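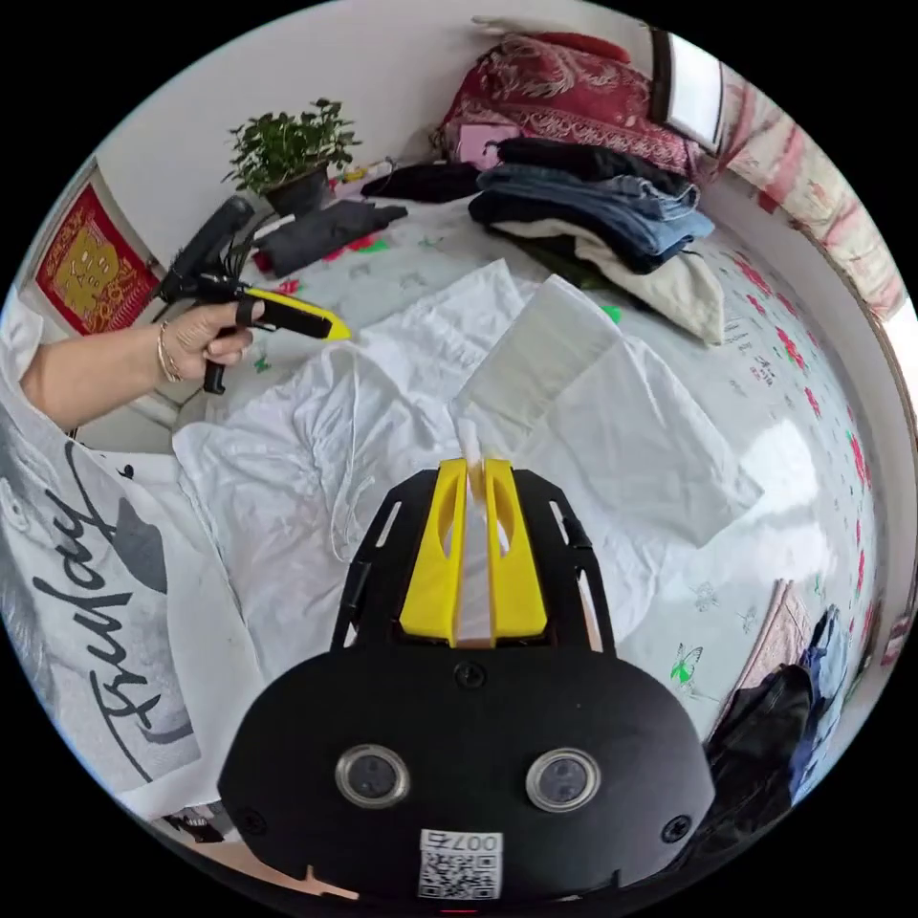

4.2 Where the folding goes

Ask people how long they spend on laundry and they will give you a figure with great confidence. The figure is usually the running time of the washing machine. The Mirkberg diaries were set up partly to get past this, and they have done so, though mostly by replacing one confident figure with several that disagree.

The April wave produced 2818 usable entries tagged as laundry. We sorted them using the Navarro scheme, under which washing, drying, folding and putting away are separate activities with separate start times. The scheme is clear and sensible and was plainly written by someone with a linen closet. Our respondents did not share its view of the world. Washing and drying were logged promptly, often to the minute. Folding was logged late, logged in pieces, or logged as something else. Putting away was hardly logged at all, and in several households it may be a theoretical category.

The most common pattern we call the staged pile. Clean items leave the dryer or the line and are set down on a surface that is needed for something else, most often a bed (Figure 3). The diarist records the task as finished. Hours later a second entry appears, typically under "getting ready for bed," in which the pile is moved to a chair. In 17 households the chair entry was followed the next evening by an entry moving the pile back. Under the Navarro rules each of these moves counts as household work, so a family that never folded anything could in principle outscore one that folded everything at once. We have left the rule alone for comparability with earlier waves and note it here with some regret.

Bed linen behaves differently from clothing. A sheet that comes off the bed in the morning is wanted back on it by night, and this deadline does what good intentions do not. Median delay from dryer to final location was 60 minutes for linen. For shirts and underwear the delay was long enough that we report it only as a range in the appendix, where it runs off the end of the axis. Fitted sheets were excluded from the fold-quality item after pretesting, when interviewers could not agree on what a good outcome would look like.

Figure 3. White garment on a bed, one edge raised.
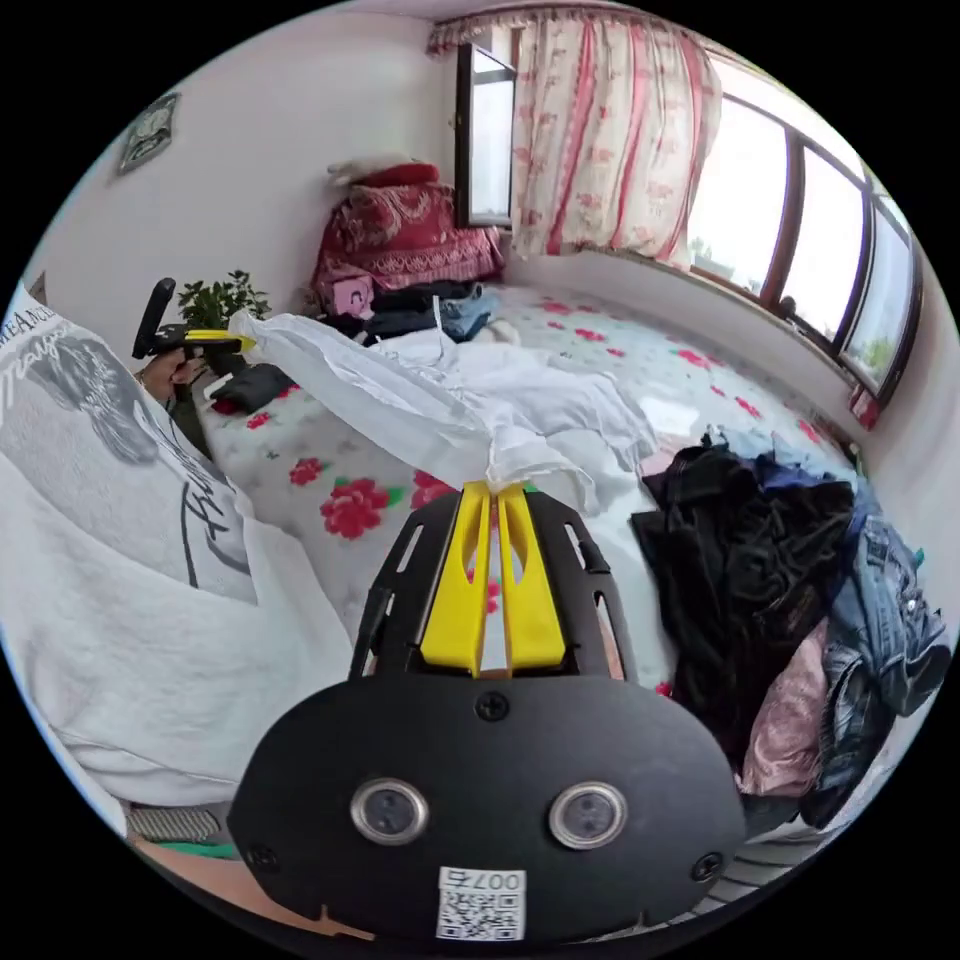 A second difficulty is that folding rarely happens alone. Diaries kept on paper allow one main activity per slot, and paper diarists who folded while watching television nearly always wrote down the television. Those using Hevomer, which asks for a secondary activity before it lets the user close the screen, reported far more folding. We do not believe that installing Hevomer makes people fold. We do suspect that being asked twice makes people remember, or at least makes them feel they ought to have something to say. The mode effect is larger than the effect of household size, larger than the effect of having children under seven, and a good deal larger than anything we had planned to write about.

We tried to correct for this with the Triltum adjustment, which assigns missing secondary activities on the basis of similar respondents. It works well for childcare and cooking. Applied to laundry, it gave folding time to a number of people whose comment field said, in one form or another, that they do not fold. One wrote that everything goes in "the drawer," singular. Adjusted and unadjusted estimates are both shown in Table 5, and readers may choose the one that better suits their own home.

Disagreement within couples was also marked. Where both partners kept a diary, the two accounts of who folded overlapped for washing and drying and then parted ways. Summed across partners, claimed folding time exceeded the time the pile was known to exist in 7 cases. We treat these as reporting error. The couples concerned may have another word for it, and Section 4.3 takes up the wider question of shared credit, beginning with dishes.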